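Week 4: Notifications, badges and what "engagement" is supposed to mean

Mobile Products and Their Users
Notes by Fuad Kumsa

These notes cover the lecture and a little of what we ran out of time for. Read them before the lab. The slides have the screenshots, the notes have the arguments.

Where we left off

Last week we looked at onboarding screens and how much a new user will agree to just to get past them. The last screen in most of those flows was the one asking to send notifications. I said then that it deserved its own week.

The standard story, which you will hear in interviews and read on company blogs, goes like this. Users want to know when something happens. The app knows when something happens. So the app tells them. If they don't like it, there's a switch. I have some trouble with every sentence in that story, and we'll take them in order.

What counts as something happening

When phones first got push messages, the typical one was tied to another person or to an event outside the app. Somebody wrote to you. Your train was late. The message had a sender and a reason you could name.

Look at the lock screen of anyone in this room and sort what's there. A few are still of that kind. The rest are what I'll call manufactured notifications: the app decided it had been too long since you opened it and went looking for an excuse. "See what's new." "People are talking about this." "You have memories to look back on." Nothing occurred. A timer ran out.

I want you to use that split all through the course, so here are the working terms.

Event notification: sent in response to something that would have taken place whether or not the app wanted you back. A message, a payment, a change to a booking.

Manufactured notification: sent in response to the user's absence, or on a schedule set by the company.

Borderline: a digest ("4 new posts in your group") where the events are real but the timing and bundling are chosen to get an open. Most of the interesting fights are over these. Product teams will tell you a digest is a kindness, fewer buzzes in the day. Sometimes it is. Check whether the single alerts stopped when the digest was added. In the case we'll look at next, they didn't.

Case: the Fletik digest

Fletik is a small app for hobby clubs: calendars, photos, a comment thread under each event. The team added an evening digest and reported it as a big win. Opens went up the first month. I was given the internal summary by a former student on the understanding that we'd pick at it, so let's pick at it.

The summary compares users who got the digest with users who did not. Sounds fine. But the digest only went out to people who had notifications turned on, and the comparison group was everybody else, including people who had switched notifications off. Those are people who had already told Fletik to leave them alone. Of course they opened the app less. You could have sent the first group a blank message and won that comparison.

The second problem is that an "open" was counted whenever the app came to the front of the screen, for any length of time. Someone who taps the digest while trying to swipe it away is an open. Someone who opens it, sees the same two comments they read at lunch and leaves is an open. The summary does not say how long people stayed. When a report leaves out the obvious next number, ask for it, and be suspicious if it takes a long time to arrive.

To be fair to the team, one chart near the end does show more comments being posted in the hour after the digest. That's a better sign. It may also mean comments that would have been posted later in the evening got posted at 7 instead. Without daily totals we can't tell the two apart, and the daily totals aren't in the summary either.

The switch

Now the claim that users are in control, since there's a setting. There is nearly always a setting. The questions are where it is, what it's called, what it does and whether it stays put.

Where: count the taps from the home screen of the app. In the lab you'll do this for an app you use. Don't search the web for the path first. Find it the way a normal annoyed person would.

What it's called: Zornard, a video app we'll come back to in the week on recommendations, had a list of toggles with names like "Highlights," "Moments" and "For you." I asked the lecture group to tell me which one would stop the message about a creator you watched once and never followed. We got votes for all three. I don't know the answer myself. I turned them off one at a time and the messages thinned out but kept coming.

What it does: some toggles only stop the sound. Some stop the banner and leave the red badge. Some cover push and leave email running. A toggle labeled "Pause all" in one version of Zornard had a line of gray text under it explaining that it would not affect "important updates," with no list of what was important.

Whether it stays put: this is the one I care most about. When a company adds a new category of notification, it has to pick a starting value for people who already turned everything else off. The honest reading of those people's wishes is not hard. Yet new categories tend to start switched on. Each one is small, and each one has to be found and turned off again. Over a couple of years the setting drifts back to where the company wanted it.
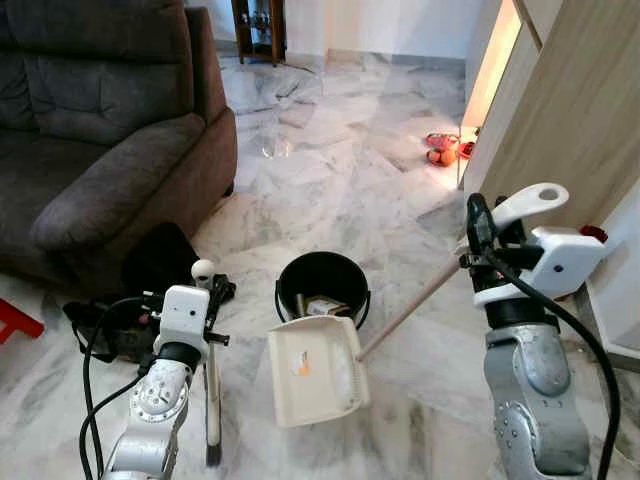

Fig. 1. Robot arms sweeping around a black bucket on a marble tile floor.

Badges

The red dot gets less attention than the buzz, and I think it should get more. A badge has no words in it, so it can't be accused of saying anything misleading. All it claims is that there's something inside. People open the app to make it go away, and the open gets logged as interest.

Lirov, the photo-sharing app in the reading, put a badge on the tab that leads to its shop. The badge came back every few days with no change in the shop's contents. When users complained on the support forum, the reply was that the badge "helps people discover features." Read the thread in full, it's worth your time. Notice that the support staff never say what the badge is counting. My guess is that it isn't counting anything.

A fair test for a badge: if I tap it, can I point to the thing it was about? If a reasonable person can't, it's decoration made to look like information.

Someone asked in the lecture if this is really so bad compared with everything else phones do. Maybe not. One false dot costs a user a few seconds. What bothers me is what it does to the true ones. After enough empty badges people stop trusting the signal, and then the message from your sister sits there unread along with the shop promotion. The team that owns the shop tab doesn't pay for that. The messaging team does, and usually nobody is measuring it.

The counter-argument

I don't want you leaving with only my side. Here is the best version of the other one, close to how Fekete's product lead put it when she spoke to this class. Fekete makes a language practice app.

People sign up because they want to learn. They forget. A reminder helps them do what they said they wanted. Without it most of them drift away within weeks, feel bad, and learn nothing. So a manufactured notification can serve the user's own goal, and a strict rule against them would hurt the people it's meant to protect.

I find this partly convincing. It works where the user has stated a goal and picked a time. It gets weaker the further the message moves from that. Fekete asks at signup what time you'd like to practice, which is good. It then sends a second message later if you ignored the first, and a third with a sad cartoon. The user asked for one reminder. Where did the other two come from? Her answer was that they "perform well." At that point we are no longer talking about the user's goal, and I'd have liked her to say so.

She also pointed out that people who turn reminders off tend to quit. True, I'm sure. People who have decided to quit also turn reminders off. You can't read the direction from that chart.

What I'd ask of any claim in this area

When you read that a notification feature "increased engagement," go through these before you repeat it.

Who was in each group, and did anyone get to choose their group?
What exactly was counted as engagement? If it's opens, what did people do after opening?
How long did the test run? New things get tapped because they're new.
Did the number of people turning notifications off change, or uninstalling? These are almost always recorded and seldom shown.
Did activity grow, or did it only move to a different hour?

A claim that gets through all five is rare. I'd be glad to see one, and if you find it I'll put it in next term's notes.

Lab

Work in pairs. Choose an app you both have installed. For the next few days, keep every notification it sends, either by screenshot or by copying the text down, with the time. Sort them into event, manufactured and borderline. Where you and your partner disagree, write down both views and don't settle it by averaging.

Then find the settings. Write out the path in taps. For each toggle, say what you expected it to do, turn it off, and report what happened over the rest of the week. Keep the write-up to 2 pages. Please don't pick an app that one of you works on.

Reading for next week

The Lirov support thread (all of it, including the locked part at the bottom) and the Zornard help page on "important updates." Bring a question on each. We start with read receipts, and who they're for.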